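Gripper hold-force fault: frequently asked questions
Roltstead bench arms, Drevadside workshop
Page kept by Shiyu Jiang. Last changed in May.

What is the fault?
The gripper lets go of an object it should be holding. The arm carries on with the rest of its programme as if the object were still there. The status light stays green and no error is written to the log, so you have to be watching to catch it.

Which arms are affected?
The two Roltstead arms fitted with the Ueda two-finger gripper. The older arm by the stores door uses a different gripper and has not shown the fault.

What causes it?
A worn connector on the cable that runs down the forearm. When the wrist turns past a certain point the supply to the gripper dips, the motor loses its hold force, and the controller reads the dip as a normal short pause. Mizanur Seneviratne traced it by moving the cable by hand with the arm locked. The supply should read 24 volts throughout. If it drops when the cable is moved, the connector needs replacing.

Has anyone been hurt?
No. A steel test block came down on a Wednesday and landed on the bench next to someone's hand. That was reported as a near miss, and the rules on this page date from then.

Can I still use the arms?
Yes, with light objects and at reduced speed, until the new connectors are fitted. Reduced speed is setting 2 on the pendant. Do not change it back, even for a short run.

What counts as a light object?
Anything on the approved list taped inside the cabinet door. Whiteboard markers are on it. Metal parts, glass and anything with a blade are not. If something isn't on the list, ask Shiyu before you pick it up with the arm.

Are household objects allowed?
Books, wallets and mugs may be set out on the table for camera work. They may not be lifted. A mug dropped from full reach will break, and a thick book is over the weight limit in any case.

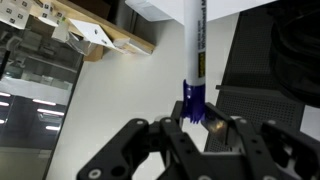
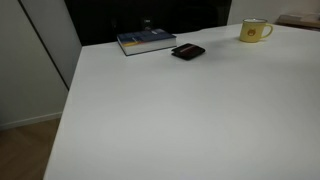
Top: whiteboard marker and gripper. Bottom: book, wallet and mug on the white table.

Where should I stand?
Behind the yellow line on the floor while the arm is powered. Nobody reaches under the gripper for any reason, including to catch something that is slipping. Let it fall.

What do I do if the gripper drops something?
Press the stop button first. The arm does not know it has lost the object and will keep moving. Leave the object where it landed, note the joint angles from the pendant, and write down which programme was running. Then tell Mizanur or Shiyu.

Can I restart after a drop?
Not on your own. One of the two of them has to check the cable and sign the sheet. If the same arm drops something again that day, it is switched off and stays off.

Why doesn't the software pick this up?
The controller waits before it treats a loss of supply as a fault, and these dips are shorter than the wait. We have asked for the wait to be made shorter. Fultley, who service the arms for us, want to test that on their own bench first, as it could set off false stops.

Would tightening the connector help?
For a while. We tried it on one arm and the fault came back after 6 shifts. Please don't tighten it yourself, as the pins are easily bent.

Will a cable tie do in the meantime?
No. Tying the cable to the forearm puts more strain on the connector when the wrist turns.

When will it be fixed?
The new connectors are on order through Fultley. Each arm will be out of use while the work is done and for a test run afterwards. The notice on the workshop door will say which arm is off.

Who do I contact?
Mizanur Seneviratne for anything electrical. Shiyu Jiang for the object list, the sign-off sheet and corrections to this page.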